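From: Ilse Dreßler
To: tile-and-grout list
Date: November 4, 2022
Subject: Re: Hairline cracks in grout, small room over joists

Gonçalo Morais wrote:

> The floor in the small back bedroom was laid in December on a
> cement board over softwood joists. Hairline cracks have opened in
> the grout, all running the same way, parallel to the long wall. None
> of the tiles sound hollow when tapped. Bushra Malik looked at it
> and thinks the grout was mixed too wet. Can I rake out and regrout,
> or does the whole floor have to come up?

Gonçalo,

Too much water in the mix is possible but it doesn't fit the pattern. Wet grout shrinks everywhere. You get crazing across the joint and a powdery surface, and it shows in both directions. Cracks that all run one way, along the line where tile meets grout, point to movement underneath.

You say the cracks are parallel to the long wall. Which way do the joists run? If they span the short way, your cracks cross them at right angles, and I would look first at the joints between the boards. If they span the long way, the boards may be flexing between joists, and then the spacing matters. 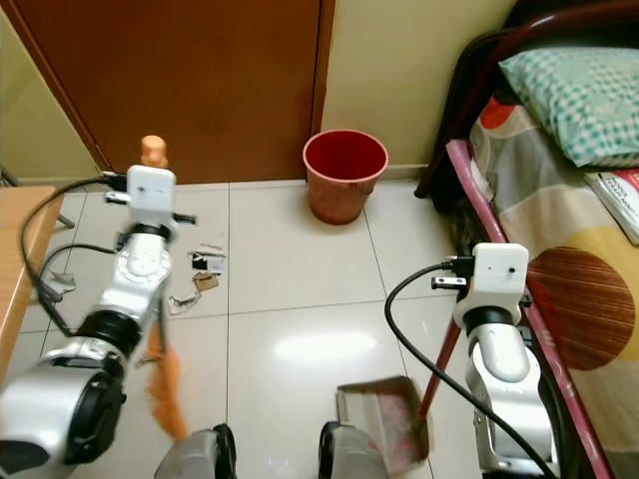
Check the board joints before you touch anything else. Cement board edges should be staggered, taped with alkali-resistant mesh and filled with the same adhesive that went under the tile. If someone ran the long edges in one continuous line and left out the tape, the crack will follow that line exactly. Plot the cracks on paper against the board layout, if you still have it. If not, a magnet will find the screw heads through most tile, and the rows of screws give you the board edges.

The second thing is the perimeter. A tiled floor needs a gap at every wall, covered by the skirting and left free of grout and adhesive. Pull off one length of skirting and look. I have seen the gap packed solid with adhesive more often than I have seen it clean. Rizwan Lodhi posted measurements on this a while back from a floor at Totberg where the only fault was a filled gap on one side, and the cracks were very like yours.

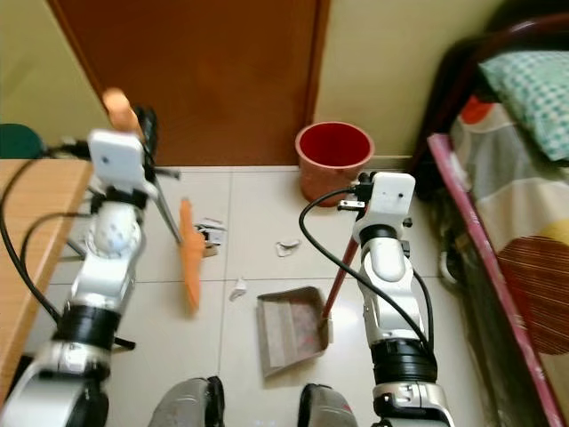

Third, screws. At 200 mm centres the board should be stiff enough, provided there is adhesive bedding under it as well. Screws alone leave voids, and the board works up and down on them under foot traffic. The tiles can still sound perfectly solid, because the void is below the board and your tapping only tests the bond above it. A better test is a dial gauge on a bar across the suspect area while someone walks past it. Shigeru Sekiguchi uses a glass of water and watches the surface, which tells you there is movement but gives no figure.

As to regrouting: yes, but only once you know the cause. Rake out to at least two thirds of the tile depth. Use a hand rake or an oscillating tool with a carbide blade, never a grinder in joints this narrow.
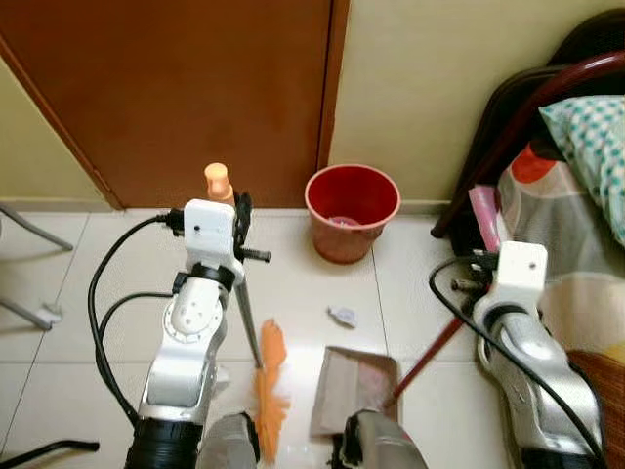 Clear the joints properly before the new grout goes in. Dust left at the bottom of the joint is the usual reason a repair fails within the year. Loosen it with a narrow stiff brush, then vacuum with the crevice nozzle. A bushy orange hand broom of the household sort will shift the debris off the tile faces, but the bristles are too soft and too wide to reach down into a 3 mm joint, so do that stage separately. Wipe with a damp sponge and leave it overnight.

For the grout itself I would go to a flexible one. Kokkonen and Etberg both sell one that will do — follow the water quantity on the bag by weight and let it stand before the second mix. Leave the perimeter alone and use silicone where the skirting meets the tile.

If the dial gauge shows the board moving, regrouting will buy you some 20 weeks and then you will be back here with the same question. In that case the floor comes up.

Please post the joist direction and spacing.

Ilse

641 views · 3 replies · 0 shares

Recent in this list
Pona levelling compound: skinning over too early
Re: Re: Decoupling mat under a shower tray
Matching a discontinued skirting profile
Silicone or grout at the internal corners?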